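Home | Units | Student Work | Contact
Filed under: Student projects / Everyday living / Term 2

Brerell Share House Laundry Project – final report

Aim
Find out why clean clothes in our house never make it to the drawers. Five weeks, 46 loads logged, 423 items all up. Mostly shirts, socks, towels.

What we did
Wrote every load on a sheet stuck to the dryer. Noted where the clean stuff got dumped and how long it sat. Tried two methods:
- fold at the machine in the Kurkden Street laundry
- carry it all to a bedroom, fold on the bed

Results
Folding at the machine sounded good. Bench too narrow, people waiting, gave up on 4 loads in the first week. Bed worked better. Big flat area and you can't go to sleep untill it's done.

Problems with the bed – other things land on it. Small stuff gets left up near the headboard and then ends up folded into a towel. Also darks and colours got mixed in one heap, so we went to one garment at a time on a cleared patch of sheet. A blue one on the pale beige sheet is easy to spot, bunched up or not.
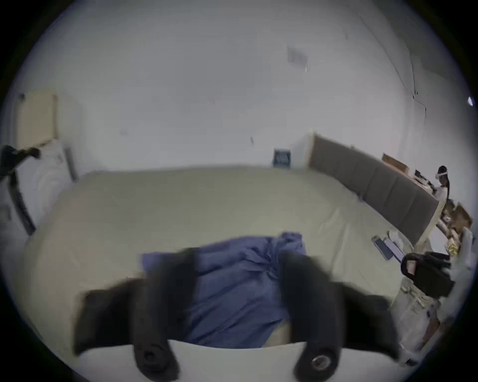
What we'd change
Clear the bed first, everything off. Empty the pockets before the wash, not after. Shirts first while your still keen, socks last. The Erdem Road house wants to try the log sheet in August, we said they could have ours, blank copies are in the folder with the raw counts.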